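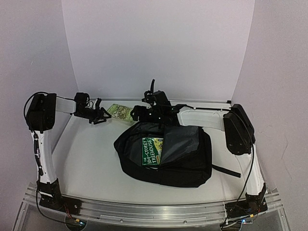
## Packing chapter books in a school backpack: front pocket or main compartment?

**stallton_mom** · Apr 17, 2026

Hello all! I've been reading this board since my oldest started kindergarten and I finally have something to ask. My youngest is 7 and has just discovered the Treehouse books (The 104-Storey Treehouse is the current love of her life, and she reads me bits through the bathroom door). It goes to school and back every single day, and she insists on keeping it in the front pocket of her backpack, standing up, where she can get at it on the bus.

I would so much rather it went in the big part, flat against the back with her folder. The front pocket is where books get bent in this house. Her brother went through three library paperbacks that way and we paid for every one of them. But she says if it's in the big part she "can't find it," and then she doesn't read at all and comes home cross.

So what do you all do? Am I being fussy?

Chantal

---

**HajarN**

Not fussy, but I'd let her have the front pocket. I have two big readers and the thing I learned with the first is that a book they can reach is a book they read. My son's copies look like they've been through a car wash and I've made my peace with it.

What helped us was taking everything else out of that pocket. No pencils, no snack, no loose hair clips. We lay the bag flat on the table after supper, unzip the front all the way so the pocket folds right open, and whatever has crept in there during the day comes out. A light lining makes this so much easier, by the way. You can see every crumb and eraser. Our last bag was black inside and out and I once found a cheese stick in it in August.

---

**F. Gauthier**

I'm going to disagree, kindly! I spent 20 years in a school library and I mended more front-pocket books than I care to remember. When the bag gets dropped on its face, and it always gets dropped on its face, the front pocket takes the whole landing. With a paperback standing up in there the corners go first, then the cover creases along the spine, and after that the pages start coming away in little clumps.

Main compartment, spine down, against the side that touches her back. Put the folder in front of it so it can't slump over. If she can't find it, tie a long ribbon to a bookmark and let the end hang out by the zipper. She pulls the ribbon, she finds the book. My granddaughters think this is the height of elegance.

---

**HajarN**

Francine, I love the ribbon, but doesn't it catch in the zipper? We tried it with a shoelace and had to cut it loose at the bus stop.

---

**F. Gauthier**

It does if it's too thin. Use the wide kind, the sort you'd put on a gift, and keep it to a hand's length past the top of the book. And show her how to hold it out of the way with one finger when she zips. I'll grant you a shoelace would be hopeless.

---

**gaetan_b**

Dad of one here, and I think it depends on whose book it is. Library book, Francine's way, no argument. Her own copy, let her stuff it where she likes. Mine has a shelf of battered paperbacks and those are the ones she goes back to. The nice hardcovers from her grandparents have hardly been opened.

One practical thing: check that the zipper closes over the top without squashing the cover. If she has to bend the book to get the pocket shut, it's the wrong pocket.

---

**LamKim**

We use a cloth sleeve. I made it from an old pillowcase, two seams and a flap, and it took me one evening while the rice cooked and then some. The book goes in the sleeve and the sleeve goes in the front pocket. Corners have stayed lovely. I can write out the measurements if anybody wants them, though you really just lay the book on the cloth and leave a thumb's width all the way around.

---

**F. Gauthier**

Well now, a sleeve I could live with.

---

**stallton_mom**

You are all wonderful, thank you! I put it to her at breakfast and she wants the sleeve AND the ribbon, and she would like the sleeve to be green to match the cover. Kim, yes please to the measurements. Gaétan, this one is her own copy, so I'm going to try very hard to keep quiet about the corners. Library books will ride in the big part from now on, and she has agreed to that (we shook hands on it).

Does anyone know if flannel frays? I have an old pajama leg that's nearly the right green.

---

**LamKim**

It frays a little. Fold the edge over twice before you sew and it'll be fine.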